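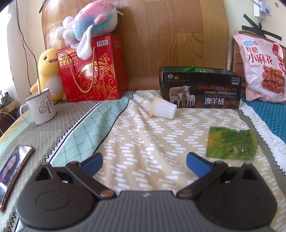
BOMHAM, September. The Soomro Rules are out today, and I am so happy to finally be typing that sentence! They are a set of 16 plain-language rules for recording hand-held gripper work in real homes (bedrooms, kitchens, the hallway where all the shoes live), and they are free for any robotics team to download, print, scribble on and use. I run the home recording program at Pliltis and I've been living with drafts of this thing for longer than my family would like. Most of the rules are about the stuff around the task. Take a phone on the bed with a woman's photo up on its screen, on the same mattress as the packet you came to pick up. Under Rule 4, that photo counts as a person in the recording. The phone gets turned over or moved before you start, and if it slips through, the clip is held until the photo has been blurred.

Pliltis wrote the rules together with Estar, whose crews do the same kind of recording we do, only with more stairs. We started out with two house manuals that disagreed on nearly everything, including what to call a "session," and we spent a good part of the spring arguing about that word alone. (It's one home, one visit, one consent form. If you come back after lunch, it's a new session. Estar won that one.)

What's in them

The first five rules cover people and privacy. Consent is in writing, in the language the household speaks at home, and it names the rooms. A yes to the bedroom isn't a yes to the closet. Anybody living there can stop a session without saying why, and they get a phone number that reaches a human being. Faces in photos, on screens and on packaging are all checked, and so is handwriting, which we used to miss constantly. Mail and medicine labels go in a drawer first.

The next six are about how you set things up, and this is where I get a little carried away, so bear with me. Rule 6 says you use what the home has. Please don't buy a matching set of wooden blocks and lay them out on a gray mat and then call it household data! People own shiny wrappers and stuffed animals and gift bags with rope handles, all piled up together, and a gripper that has only ever met tidy objects is going to have a bad time in a room like that. Rule 7 says you write down anything you moved. Rule 8 asks for cords and cables near the work area to be noted on the session sheet, with anything that could catch on the tool moved out of reach. Rule 9 is the one about food: sealed packets are fine, open ones need the household's okay, and whatever got squeezed gets replaced if they'd like it replaced.
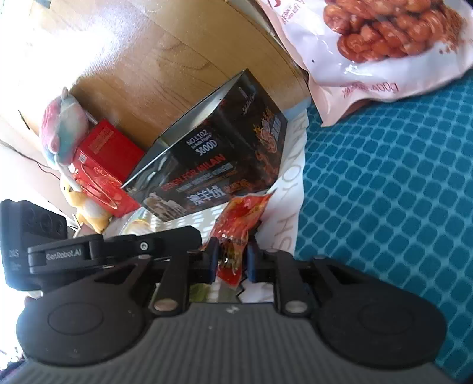
Rule 10 is my favorite, and it was also the hardest to agree on. It deals with soft packaging. A crinkly packet changes shape every time you pinch it, so a second try on the same packet is a different task from the first, and the old habit on both our teams was to smooth it out between takes and carry on as if nothing had happened. Now you have a choice. Either leave it as it is and mark the take as a repeat, or swap in a fresh one and mark that too. Smoothing is allowed only if the sheet says so. I know this sounds fussy, and one of our own operators told me so at some length, but when we went back through 2,049 older clips we couldn't tell which packets had been handled before, and that was a gloomy week.

Rule 11 asks you to keep the grip in view from contact to release. If your own hand, the bracket or a big box hides the fingertips, you note it and you keep the clip anyway. Please keep the bad ones. Failed grasps, slips and second attempts all stay in the set with their own label, and deleting them to make a folder look nicer is the one thing in the whole document that we call a serious breach.

The last five rules are for the operators. Breaks every 50 minutes, no exceptions for "just one more take." Nobody works bent over a low bed for a whole session. The tool gets wiped down between homes, pads included, with a wipe that doesn't leave a film. Two people go on every first visit. And operators see how their recordings were labeled and can correct them, which they'd been asking us for since long before there was a draft.

How we tried them out

We ran the draft in homes in and near Bomham over the summer, about 400 sessions between the two teams. Some rules got shorter. One got thrown out completely (it wanted the curtains closed for even light, and households hated it, and they were right, it was August). The session sheet went from four pages down to a single side of paper, and you can fill it in standing up with the thing balanced on your knee. I've done it.

I'd like to be clear about what this isn't yet. The Soomro Rules are voluntary. They don't replace the privacy law where you live or your own safety procedures, and having them in a binder doesn't certify anything. They also say very little about homes with small children, where both teams felt we hadn't done enough to write anything useful, so for now the rule is simply that children aren't in the room. If you have more experience there than we do, please, please write to us.

Getting a copy

The full text, the one-page session sheet, the consent form and a short checklist for the van door can be downloaded from the Pliltis website, under Soomro. You may translate them and change them for your own teams. All we ask is that you say what you changed, and that Rules 1 through 5 stay in. Estar is hosting an open call later in the month for teams who want to go through the rules line by line, and I'll be on it with a large coffee.

Comments are welcome until the end of November, and the next version will follow in the new year. We read everything, including the angry ones about Rule 10.

About Pliltis

Pliltis records and labels household handling data for robotics teams and is based in Bomham. The Soomro project is our joint work with Estar on good practice for recording in people's homes.

Press questions: use the media form on the Pliltis website. I usually answer before 10 a.m., and a sample session sheet is available on request.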